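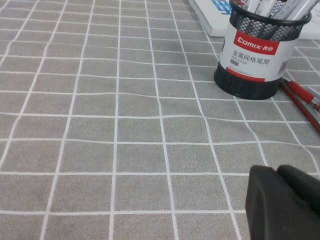 The Comix pen stand on my worktable, label still on.

Comix Metal Mesh Pen Stand: Review

I bought this pen holder from the Mercado office supply store in Plancombe in May, when my old plastic one split down the side. It is a plain black mesh cylinder with a paper label around the middle. The text on the label is in Chinese, plus the words PEN STAND in English.

There isn't much to set up. I left the label on for the first few weeks because I thought it might be hard to remove. It slid off in one piece and left no glue behind.

The mesh is stiff and doesn't flex when I squeeze it. The rim is smooth enough that it hasn't snagged a sleeve. Dust goes straight through the holes, so every couple of weeks I lift the stand and wipe under it. With a full load of pens it stays upright when I bump the table. With only one or two tall markers in it, it tips more easily — a heavier base would fix that.

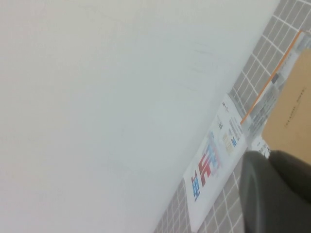 The table with a leaflet and a cardboard box out.

The stand takes up little room, and that matters to me. I share the table with the mail, and I do most of my paperwork there between 60 other small jobs. My last holder was a wide desk organizer from Tristmont with drawers, and it ate up the space I needed for writing.

The main drawback is that there are no dividers. Everything goes into one opening, and short items sink out of sight. Erasers and clips need their own dish.

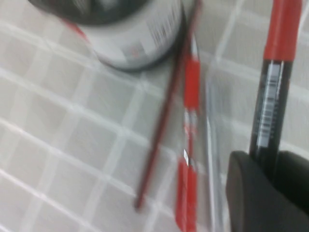

Mixed pens are the real test for a holder like this, and mine are very mixed. I keep ballpoints, pencils and markers together and tip them all out when I can't find the one I want. A slim dark red pencil and a red ballpoint side by side are easy to confuse when only the ends show, while the black marker with the red cap is easier to pick out. A clear pen is the one I overlook most, even lying on the gray grid of the table. If you own a lot of similar pens, get two stands and sort by type.

I would buy it again for a home desk.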